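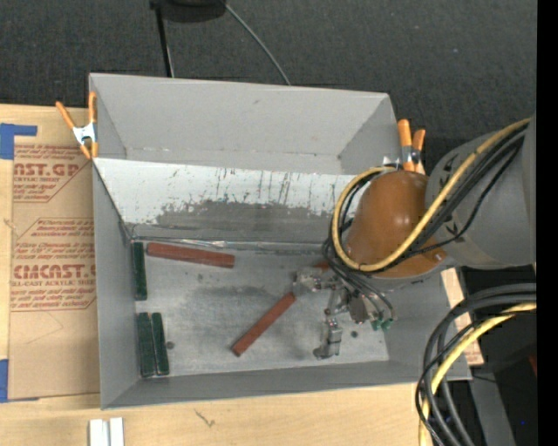
Draft practice note 15: bin workcells, fixtures and cable routing. Comments invited

Flulville Automation Users' Forum > Standards and Good Practice > Consultations

Started by: beltanach_secretariat
Posted 8/19/21

Members are invited to comment on the draft text of Practice Note 15, which concerns small workcells in which a single arm handles loose blocks or similar pieces within an open bin. The note is intended for laboratories and training workshops. It does not replace the risk assessment that each site is already required to hold.

The clauses on which the working group would most welcome comment are as follows.

4.1 The bin shall be held to the table or to a fixed frame so that it cannot shift under contact from the gripper. Spring clamps may be used for trials. They shall not be used for unattended running.

4.2 Any panel or insert placed inside the bin shall be fixed along its lower edge. Where tape is used for this purpose, it shall be inspected at the start of each session and replaced when it is creased or lifting.

4.3 Cables and hoses serving the gripper shall be secured so that no free loop can pass below the fingertips at any point in the permitted range of motion.

4.4 Materials not required for the task shall be removed from the table before the arm is enabled.

4.5 A record shall be kept of each change to the fixture, giving the date, the change made and the person responsible.

Comments should refer to the clause number. General remarks may be placed at the end of a reply.

Reply from: stultis_workshop

We are grateful to the working group for the draft. Our comments concern 4.1 and 4.3.

On 4.1, we do not agree that spring clamps should be excluded from unattended running in every case. Our cells use light foam blocks and a low force limit. In our last review we completed 1,008 picks on a clamped bin and measured no movement of the rim against the reference marks. We would prefer a clause that states the permitted movement and leaves the means of fixing to the site.

On 4.3, the requirement is sound, but "permitted range of motion" should be defined. Does it mean the range set in the controller, or the range that the arm could physically reach?

Reply from: Yusri Saragih

I write as the person responsible for the cells at Goh, and I support 4.1 as drafted.

A spring clamp holds by friction, and its grip depends on where it has been placed on the rim. Two clamps on the far corners leave the near side of the bin free to lift if a finger catches beneath an edge. The operator who is standing beside the cell will notice this and stop the arm. An unattended cell has no such safeguard. The figure given by stultis_workshop is useful, but it describes normal picks, and the clause is meant to deal with the pick that goes wrong.

I would add a requirement to 4.1 that clamp handles be included in the collision model. The handles of an orange-tipped clamp standing upright at the back corner of a bin are well within the sweep of many arms, and I have reviewed several cells in which the model contained the bin and nothing else.

On 4.3, the range should be the one set in the controller, provided that the setting is protected by a password.

Reply from: k_hallam

May I ask for some leniency on 4.4? In a shared workshop the table is also a work surface. Sheet material still in its printed paper covering is often laid flat next to the bin, and it is hard to see what harm it does there if the arm cannot reach it. A strict reading would oblige us to clear the table many times in a morning, and I expect people would stop doing it.

Reply from: Yusri Saragih

I have some sympathy with that. My concern is with sheets that extend under the bin or touch it, as the bin may then no longer sit level. A marked boundary would meet both points. At Goh the boundary is 70 mm outside the bin rim on all sides, and nothing loose may be placed within it.

Reply from: stultis_workshop

We could accept a marked boundary. We maintain our objection to 4.1.

With regard to the collision model, we agree that handles should be included, and we would extend the same rule to any stand or pole that rests on or near the rim.

Reply from: mjt_inspection

A short comment on 4.2. "Creased or lifting" will be read very differently from one site to the next. Clear tape along the foot of an inclined panel nearly always looks crinkled once it has been pressed into the corner, and that alone tells the inspector little about whether it still holds. I suggest "lifting, torn or no longer continuous".

I would also ask the working group to say something about wear. A dark worn patch low on a panel usually deserves an entry in the log kept under 4.5, together with a photograph, so that it can be compared at the next inspection. At present 4.5 covers changes made by people and is silent on changes that come about through use.

Reply from: k_hallam

Agreed on the wording of 4.2. I am less sure about photographs. We have 33 bins.

Reply from: mjt_inspection

One photograph per bin at each periodic inspection would be enough. I did not intend it to be done every session.

Reply from: beltanach_secretariat

Thank you to all who have replied. The position at present is as follows.

4.1 Not agreed. The working group will consider two versions, one as drafted and one based on a stated limit of movement. The addition on clamp handles, stands and poles will be included in both.

4.2 The wording proposed by mjt_inspection will be adopted.

4.3 The range of motion will be defined as the range set in the controller, with protected access to the setting.

4.4 To be redrafted around a marked boundary. The distance will be left to the site and recorded in its risk assessment.

4.5 To be extended to visible wear. The interval for photographs remains open.

The revised draft will be placed before members in April. Sites that hold test results on clamped bins, including results that do not favour their own view, are asked to send them to the secretariat before then.

Reply from: stultis_workshop

Our results will be sent in full, with the force settings used for each run.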